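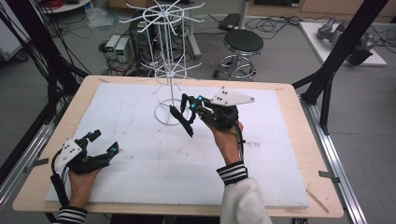

Posted by Akyol

I've had the Zarinum Grutton pair on my hands most days since September, so I think I can give them a fair review now. They come as a set of 2, left and right, and you work them yourself while they record what your hands are up to, which you then feed to the arm. We've got 247 good takes out of ours so far and I'm still fond of them!

First the good bits. The fingers open nice and wide, and I can get one in low by the foot of a wire spinner rack without knocking the hooks on the way down. That was a proper headache with our old Hollow set (same idea, much fatter fingers). The little cyan markers and the dotted white plates have been easy to live with too – I set them up once and haven't touched them again.

The cables I like less. There's one off each gripper, running back past the wrist, and if you reach across yourself you feel it tug. I wear long cuffs now and it's a lot less annoying. I wish they'd sell a longer lead. 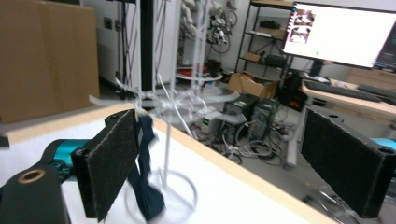

The felt pads are the other thing I'd mention. They're kind to painted wire and they hold cloth well enough, but thin plastic film is a pain and I still fumble it more than I'd like. I tried bare fingers for a morning and went straight back to the felt.

Battery worries don't come into it as they're wired, and the support people answered me on a Wednesday evening, so fair play to them. My wrists get tired after an hour or so. I'd still buy the pair again, and I've already ordered spare pads.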